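Mugs and Coasters: Frequently Asked Questions

Which coaster suits a marble-patterned top?
Any with a flat base. Woven rattan is acceptable under dry mugs.

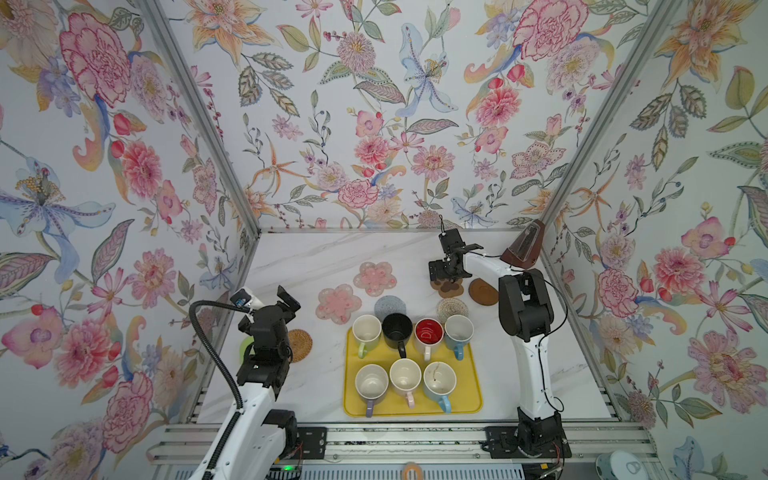 Soo-ah Yook writes that her rattan coasters stained after one spill and she now keeps them for dry use only. Stuvby resin coasters can be wiped clean.

How much liquid may stay in a mug before washing?
None. Empty it fully. Even a thin layer at the base can hold dark specks like the ones in this red-lined cup. 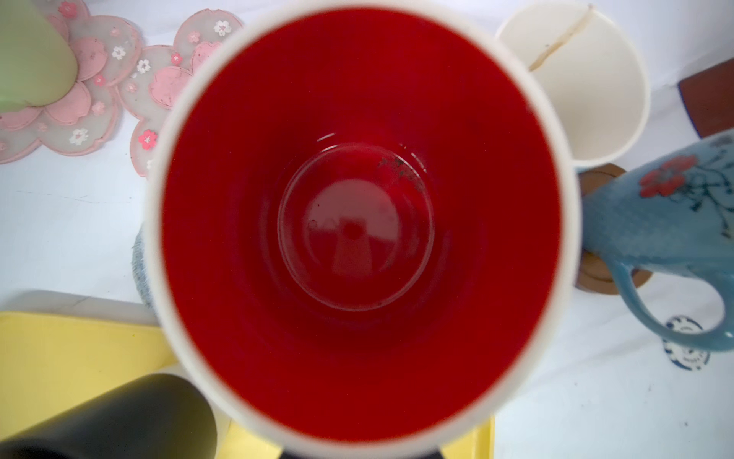 Can coasters go in the dishwasher?
No. Wash by hand and dry flat.

Last revised 2020-03-28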